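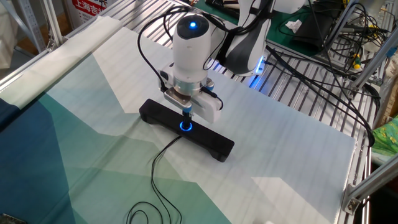
6. Seating the stem in the base station

Applies to: Miva cell, Navville workshop
Revised 2024-06-07, N. Mulligan

This section replaces the two pages supplied by Uysal under the title "Automatic Alignment". The supplied pages say that the arm finds the ring by itself and that no routine checking is needed. We ran the cell on that advice until April and ended up with a scored stem and a base station that had walked across the mat. Work through the steps below by hand before you trust any saved position.

You will need the teach pendant, a steel rule, a clean dry cloth, a soft pencil and the hex key for the gripper flange.

CAUTION: Keep one hand on the pendant and the other out of the space between the gripper and the base station whenever the arm is live. The arm is slow in teach mode. It is still strong enough to trap a finger against the rim of the ring.

6.1 Before powering the arm

1. Check that the stop button is pressed in and that the last job has been cleared from the pendant. A paused job is not a cleared job. The pendant shows them in nearly the same way, so read the line of text and ignore the icon.

2. Smooth the mat under and in front of the base station with the flat of your hand. Small creases further out can stay. A crease under one of the feet cannot, as it will flatten over a morning's running and take your height setting with it.

3. Leave the spare length of mat rolled up along the side of the table. Do not tuck it under the arm, and do not cut it off. It has been suggested more than once that the mat be glued down. We have no evidence that this would help and it would make step 2 impossible.

4. Press lightly on each end of the base station in turn. It should not rock. If it does, lift it off, look at the feet and at the mat beneath, and put it back.

5. Trace the thin cable from the base station along its whole length. It can lie in loops on the mat as long as no loop passes under the feet or across the path of the gripper. Pull gently on the loops to make sure that they move freely.

6. Look over the cables that hang from the arm and wrist. There must be enough slack for the wrist to reach the base station without anything going tight, and not so much that a cable can swing in front of the gripper. Uysal's drawing shows a single neat bundle. Ours has never looked like the drawing, and what matters is how the cables behave when the wrist turns.

NOTE: The base station does not need to be square to the table. It may lie at an angle, and on this cell it normally does. It must be at the same angle each time. Draw a pencil line on the mat along one long side once you are happy with the position, and check against the line at the start of each shift.

6.2 Power-up

1. Release the stop button and switch on the arm. Wait for the light on the wrist cap and the strip at the foot of the arm to settle.

2. Switch on the base station. The ring should light blue.

3. If the ring does not light, switch off, reseat the plug at both ends of the thin cable and try again once. If it still does not light, go to 6.6.

What the blue lights tell you is limited. On the wrist they mean that the arm has power and has reported no fault to itself. On the ring they mean that the base station has power. Neither light knows where the other one is. The Wisari leaflet that came with the base station calls the ring a "confirmation light", and new operators tend to read that as confirmation of seating. We have had the ring glow happily with the stem resting on the rim, and with no stem near it at all.

6.3 Teaching the approach position

1. Set the pendant to teach mode at the lowest speed. The setting does not survive a restart, whatever the menu says, so set it every time.

2. Jog the arm until the stem is above the ring. Stay well clear in height and move sideways only.

3. Crouch so that your eyes are level with the ring. View the stem from the front, then from the side. Adjust until it looks central both ways. The glow makes the ring look wider than it is, so judge by the inner edge.

4. Lower the arm until the end of the stem is 34 mm above the top of the base station. Measure with the rule. The height on the pendant is worked out from the table and takes no account of the mat.

5. Check that the stem hangs upright. If it leans, correct the wrist angle before you do anything else. Correcting a lean by shifting sideways will appear to work at this height and will go wrong lower down.

6. Save the position as APPROACH. Write the old values in the cell book first, in case the new ones are worse.

6.4 Teaching the seated position

CAUTION: Do not use the "Find" command for this. It presses down until it feels resistance, and it cannot tell the bottom of the ring from the rim. This is how the first stem was scored.

1. From APPROACH, jog straight down in the smallest increments. Stop when the end of the stem is level with the ring.

2. Look again from two sides. The gap should be even all the way round. If you are not sure that it is even, it isn't. Go back up to APPROACH and start again at 6.3 step 3.

3. Continue down. Keep a fingertip on the far end of the base station, away from the gripper. You will feel a sideways push through the casing well before you can see anything move.

4. If you feel a push, stop and raise the arm. Never hold the base station still to get the stem in. It will go in, and you will have taught the arm a position that only works with your hand there.

5. When the stem is fully down, leave the arm still and try the base station with one finger. It should have a very slight freedom. If it is locked solid, the stem is wedged.

6. Save the position as SEATED.

6.5 Proving it

Uysal asks for a single good cycle before release. A single good cycle shows that the arm can do it once.

1. Run two cycles at teach speed with your hand by the stop button.

2. Check the base station against the pencil line.

3. Run two more at working speed, standing back, and check the line again.

4. If it has moved at all, even by the width of the line, do not release the cell. Go back to 6.3.

5. Wipe the stem with the cloth and look for fresh marks. A dull patch that comes off is dirt. A bright one that stays is contact with the rim.

6. Sign the cell book with the saved values and the name of whoever did the check.

NOTE: The longest run we have logged on one taught position is 443 cycles. It ended when the mat was straightened between shifts and the position was not taught again. The supplied pages quote no figure, and we would want to see how any such figure was got before relying on it.

6.6 Faults

Ring does not light
Check the plug at both ends, then try the spare cable. Do not open the base station. The leaflet's advice to "reset firmware" has not cured a dark ring here, and it wipes the address, which then has to be entered again.

Ring lights, then goes out when the arm moves
Suspect a cable being pulled. Jog the wrist slowly through the same move while a second person watches the thin cable and the plug.

Arm reports "seated" but the stem is standing high
Believe your eyes. Raise the arm by hand control, check for debris in the ring, and teach again from 6.3.

Stem leans after a knock
Switch off and press the stop button in. Check the screws at the wrist flange first, then the clamp block at the front of the gripper. Tighten whichever is loose and teach both positions again. A small offset typed into the pendant will hide this fault for a day or so, and we would ask you not to do it.

Base station creeps
Almost always a poor SEATED position, sometimes a crease under a foot. Stick-on rubber pads were tried and have been taken off again. They gripped the mat very well and the mat moved instead.

Position is good in the morning and out by the afternoon
Cause not known. Uysal puts it down to warm-up. We have seen it on cells that had been left on overnight, so please record the time and the values and pass them to Noreen Mulligan before changing anything.

Go on to section 7 only when 6.5 has been signed.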